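Teaching Laboratory: Care of Shared Measuring Vessels

The Wellel Teaching Laboratory reminds all groups using Room 269 that the revised arrangements for shared glassware and plasticware take effect in June. They apply equally to classes visiting from the Vinau and Narkomgate sites.
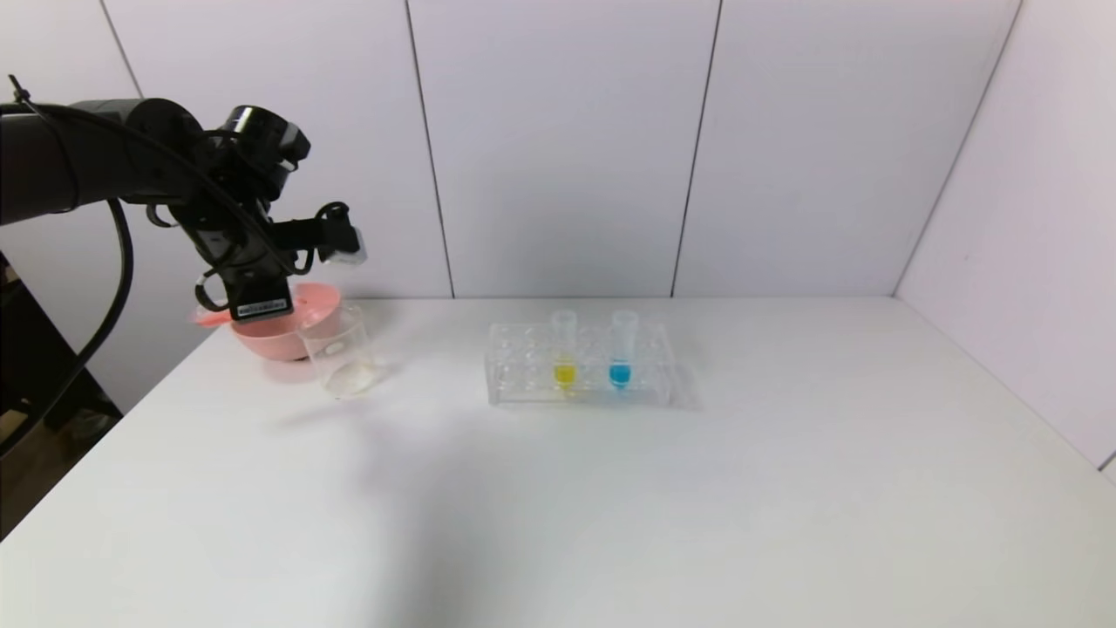
Coloured solutions are to be prepared by the group that will use them and labelled before the session begins. Any group working with more than one colour, such as the yellow and blue in the tubes in the rack, must keep a separate funnel for each. Beakers may be filled to a maximum of 100 ml. Tubes are to remain upright in the rack until they are emptied, and spills on the white tabletops should be wiped up without delay.

Graduated vessels are to be checked for marks and scratches when they are returned. Those that are no longer clear enough to read will be withdrawn from the shared stock.

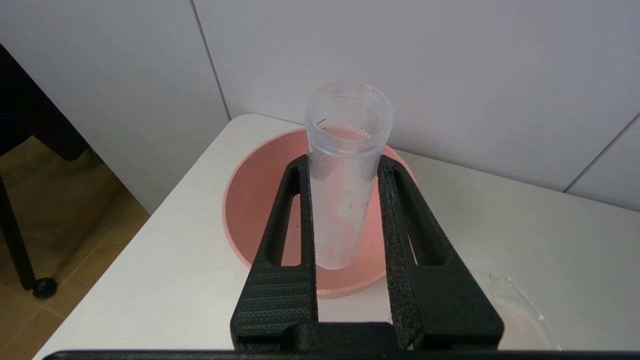 Negussie asked whether a vessel with faded graduations might still be kept for rinsing, provided that it is never used for measuring. The laboratory has agreed to this, on condition that such items are stored on a separate shelf.

Requests for replacements should be made on Form 1714, with 2 copies left at the laboratory office.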